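Salle d'éveil musical – Espace Condori

La salle d'éveil musical accueille les enfants accompagnés d'un adulte, par groupes de 8 au plus. Les instruments, de petit format, sont choisis pour être frappés, secoués et échangés sans difficulté. Les séances ont repris en octobre, selon les horaires affichés à l'entrée.

Le tambour rouge, à peau claire et au pourtour garni de petits clous dorés, se joue avec des baguettes de bois clair. Il est posé sur la table, à hauteur d'enfant.
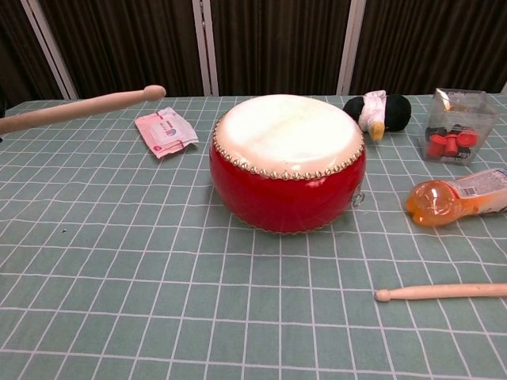

Les maracas sont proposées en complément, pour les exercices de rythme à deux. Chaque instrument est nettoyé après usage, puis remis à sa place par les familles – les lingettes sont fournies par l'établissement.

Les peluches peuvent rester sur la table pendant la séance. Les boîtes contenant de petites pièces sont manipulées en présence d'un adulte.

Inscriptions à l'accueil de l'Espace Condori, 14 places étant ouvertes pour la prochaine période.

Page mise à jour en décembre 2022.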